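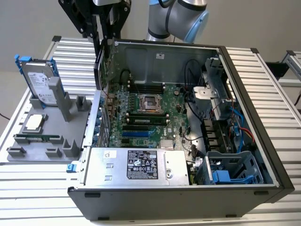 Winum Forum > Cells and Fixtures > Maintenance
Thread: Finger force and TCP drift on a PC teardown/rebuild cell

Started Thursday, October 1, 2020

slotpitch
Single arm, two-finger parallel gripper, slatted aluminum bench, Dell tower on its side with the panel off. Parts tray to the left of the case for the drive, the CPU and one memory module. We also run a graphics card step. Vision is Kiltent, with one camera at the wrist and one fixed over the bench.

The cell was commissioned in February. At 3,000 grip cycles I pulled the fingers and found the left one sitting proud of the right when closed. Offset from the setup sheet was zero. Since then the TCP check against the tray posts has failed twice, both times in the same direction.

What I have done:
Retorqued the finger link screws.
Cleaned the pads with isopropyl.
Reran the four-point TCP routine.
Checked the tray for movement with an indicator. None.

The TCP came back inside limits and went out again after 117 cycles. Before I order a finger set I would like to hear what intervals other people use, and whether anyone has traced this to the pivots.

backlash_b
Which step fails first? If it's the RAM, I would suspect the pads. If it's the card, look at side load. A parallel gripper will measure fine unloaded and still rack when you pull off center.

slotpitch
The card step. RAM placement into the tray is good. The CPU is good too, though I slowed that approach a lot during setup.
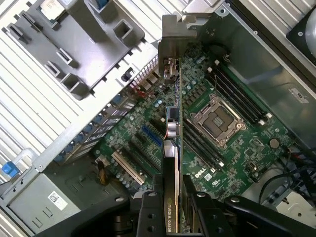 Side load is what I keep coming back to as well. Our extraction path is a straight lift along board normal at 12 mm/s, then a fast move out over the case. Grip force is set at 40 percent, which was the lowest value that never dropped a card in the trial runs. The fingers clamp the lower edge of the Quadro, and the metal bracket is up at the other end by the rear panel, so any drag at the bracket has most of the card's length to work with as a lever. If the card tips at all, the fingers take it as a twist.

toolflange
Then your force setting is compensating for a bad grip point. Move the grip toward the middle of the card and drop the force. Replacing fingers will buy you another 3,000 cycles of the same wear.

slotpitch
Moving toward the middle puts a finger over the fan shroud on some cards. I would have to teach a grip point per model. We get mixed stock from the Furtună depot, and the card type isn't known until the side panel is off.

backlash_b
I don't agree with toolflange on dropping the force first. Change one thing at a time. With less force and the same path you may get slip, and slip will look exactly like TCP drift to your tray check. Put a witness mark across each pivot with a paint pen and run a shift. If a mark breaks, that joint is your problem and the grip point can wait.

slotpitch
Marks are on. I also went through the screws again with the arm parked low over the board, which is awkward but saves a homing cycle. Findings so far: the link screws near the finger ends held torque. One of the larger hex sockets further back moved before the wrench clicked. 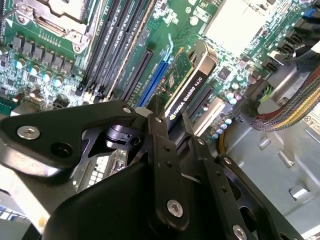 It was a small movement, well under a quarter turn, and I can't say if it was loose before the last retorque or if I missed it. The setup sheet gives one torque value for every screw on the gripper, which I doubt is right given that there are two head sizes. I have asked Ullari, who built the fingers, for the actual table. Threadlocker is medium strength on the small ones. I found no trace of any on the large one.

toolflange
No threadlocker on a joint that sees reversing load. There is your drift. Degrease it, reapply, let it cure overnight, and do not run the TCP routine until the next morning. I would still move the grip point.

slotpitch
Done and cured. The offset between the fingers when closed is down to a value I can't measure with a feeler gauge. The TCP routine passed on the first run. I left force and path alone, as backlash_b suggested.

Next on the list is the shroud step. It loads the fingers differently, as the part is wide and light and has to be lowered above the board without touching the open socket lever. I have the descent split into two moves with a wrist camera check between them, and I want to know if the second check is worth the time it costs.
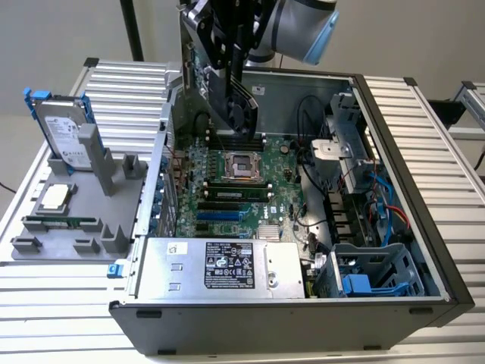
guardlock_7
Keep the second check. We took ours out to save cycle time and put it back within the week. The first check only tells you where the case is. It says nothing about how the part is sitting in the fingers, and a shroud can rotate a few degrees with no change in finger position. Kiltent lets you shrink the search window on the second look, which gets back nearly all of the time.

backlash_b
Agree on the check, but I would do it with the fixed camera. At the wrist, a shroud that size hides most of what you want to look at.

guardlock_7
Depends on the mount. Ours sees past one side of it, and one side is enough for rotation.

toolflange
Fixed camera for me. The wrist camera moves with the error you are trying to find.

slotpitch
I will try the fixed camera first, as there is already a calibration for it. Witness marks are intact as of this morning. I'll post the TCP log when the cell is past 117 cycles again, and the torque table if Ullari sends it.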